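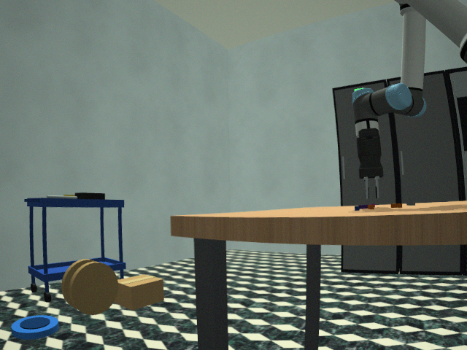 Cavcombe Returns & Repair – Bench Sorting, Pacheco Building

## 4. Setting up the sorting arm and handing it the small parts

This section replaces the laminated sheet. If you still have the laminated sheet, Zulmira Paiva would like it back so she can enjoy destroying it.

It covers the rehearsal (on screen, in Hitow), the start of a shift at the real bench, and what your job looks like once the arm is doing the part of it you used to complain about. Read section 3 first if you have never used the stop button. Read section 3 again if you have.

### 4.1 Who does what now

Before the arm, two people sorted small parts by hand, and one of them was usually on the phone with Demidow about a short shipment. The arm now does the picking and placing. The phone calls to Demidow have not been automated.

| Task | Before | Now |
|---|---|---|
| Spreading parts on the table | Sorter | Feeder (you) |
| Picking and placing | Sorter | Arm |
| Deciding what a weird part is | Sorter | Feeder, with a sigh |
| Rehearsing a new layout | Did not exist | Layout lead |
| Counting the day's trays | Whoever was left | Hitow, checked by feeder |
| Calling Demidow | Sorter | Feeder |

On a good shift the arm moves nearly 4000 parts. Management likes this figure and you will hear it often. Your own target is not tied to it. If a shift manager tells you it is, send that manager to Hanan Azar, who wrote the agreement and keeps a copy in her bag.

**Note:** "Feeder" is the official job title. We asked for a better one in October and were told it was being looked into.

### 4.2 Before you rehearse

Any new layout gets rehearsed in Hitow before it goes anywhere near the bench. You will need:

- a Hitow login with layout rights (ask Zulmira)
- the parts sheet for the batch
- a chair, because the loading bar is ambitious

The rehearsal room has a wood-topped table, a row of tall dark gray cabinets behind it, and a blue two-tier cart over by the left wall. The floor is a cream and dark green diamond pattern that has caused more discussion than the arm. It can't be changed from your login. Please stop putting in tickets.

### 4.3 Rehearsing a layout

1. Open Hitow and choose **Rooms > Sorting > Pacheco**. Wait for the whole room to load before you touch anything.

2. Pick your parts from the batch list and drop them onto the table. Keep them low and apart. A part standing on its end will be knocked over, and the arm will then spend a while being very careful with the place where it used to be.

3. Turn the view until you are looking across the tabletop almost edge-on. From up high every gripper looks as if it is touching the table. From the side you can judge the gap under the fingers.

4. Press **Home**. The arm moves to its start position. Check that:
 - the fingers point down
 - the fingertips are clear of the tabletop
 - the gripper is holding nothing

 If a rehearsal ends with a part still in the gripper, Hitow remembers it and begins your next one the same way. Choose **Release all** and press **Home** again.

5. Set the approach speed to **2**. The dial goes higher. You don't.

6. Run the layout once from start to finish without pausing. People like to pause at the first pick and admire it. Pausing resets the cycle timer, and then Hanan gets a report that says one part took as long as lunch.

7. Look at the pieces again after the run, from the same low angle. Two parts that touch each other may be read as one long part.
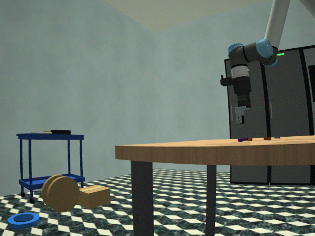 8. If the gap under the gripper is clear and nothing is in the fingers, save the layout under the batch number. Use only the batch number. We have a folder with "final," "final2" and "use this one" in it, and none of the three is the one to use.

9. Send it to the bench with **Publish**. The bench screen will show the batch number when it arrives. This takes a minute or two, during which pressing **Publish** again will publish it again.

> **Caution:** A clean rehearsal does not know that somebody has left a mug on the real table. Walk over and look.

### 4.4 Starting a shift at the bench

Do these in order. The bench screen will let you do them in some other order and will be no help afterward.

1. Clear the table. That means tools, tape, snacks and the other kind of tape.

2. Check the floor line. Both feet, your bag and your coat stay behind it whenever the lamp on the post is lit.

3. Press and release the stop button, then twist to reset. If the screen doesn't say **STOP TESTED**, the shift does not start. Call Zulmira. You will not be in trouble, although the arm might be.

4. Close the cabinet doors. An open door is inside the arm's reach on the back row, and the repair bill from the spring is pinned up by the time clock for anyone interested.

5. Load the layout that matches your batch sheet. Read the number out loud. You will feel silly, and you will also catch it when the last two digits are switched.

6. Spread the first batch. Leave a finger's width between parts.

7. Step back, confirm on the screen, and let it run four parts. Watch all four. If any one of them is picked off-center, press **Hold** and respread the rest.

8. Sign the shift card.

> **Caution:** Never reach in to straighten a part while the arm is moving, however obvious the problem is and however slow the arm looks. Press **Hold**, wait for the lamp to go out, then reach in. The strongest urge to help comes late in the shift.

### 4.5 While it runs

You are there to feed, to watch and to answer questions. The arm asks one by stopping and beeping. The screen shows the part it doesn't recognize and offers you **Known part**, **Set aside** and **Ask later**.

- **Known part:** choose it from the list. Hitow will remember your answer, including the wrong ones.
- **Set aside:** the arm places the part at the near corner of the table. Tag it and move it to your tray when the lamp is out.
- **Ask later:** do not use. It means the day shift gets to ask, and they know your name.

The screen calls you in at 625 parts for a table wipe. Please wipe the table. Dust makes small flat parts harder to pick up, and the gray ones were hard enough already.

Swap feeders halfway through. This is in the agreement too. Watching a machine be patient is more tiring than it sounds, and the people who said they could do the whole shift were the same people found answering **Known part** to everything.

### 4.6 When it stops for no reason

It has a reason – it's just not great at sharing.

| Screen says | Usually means | Do this |
|---|---|---|
| GRIP EMPTY | Part slid or was never there | Hold, respread, resume |
| GRIP NOT EMPTY | Part still in fingers at home | Release from the screen, never by pulling |
| REACH LIMIT | Parts too near the table edge | Move them in |
| LAYOUT MISMATCH | Wrong batch loaded | Reload, read number out loud this time |
| WAITING | It is waiting | Check the post lamp, then your own feet |
| (blank) | Screen saver | Touch screen |

If the same message comes up again right after you've dealt with it, stop and call the layout lead. Don't restart Hitow from the wall switch. That switch also runs the label printer, and the label printer holds grudges.

### 4.7 Hand sorting days

One shift a month is still sorted by hand, arm off, everybody at the table. Zulmira insisted on this and management agreed faster than she expected, so she is now slightly suspicious of it. The shift keeps people quick at telling the parts apart, which is the skill you need every time the arm beeps at you.

On hand sorting days:

1. Press the stop button and leave it pressed.
2. Hang the red tag on it and write your name on the tag.
3. Count trays on paper.
4. Enter the count in Hitow at the end under **Manual**. The box for comments is read by Hanan, all of it, so be as rude as you like about the parts and polite about each other.

Only the person named on the tag takes it off. If that person has gone home, phone them. Their number is in section 9, and yes, they will be annoyed.

Continue to section 5, *Trays, Labels and the Printer*.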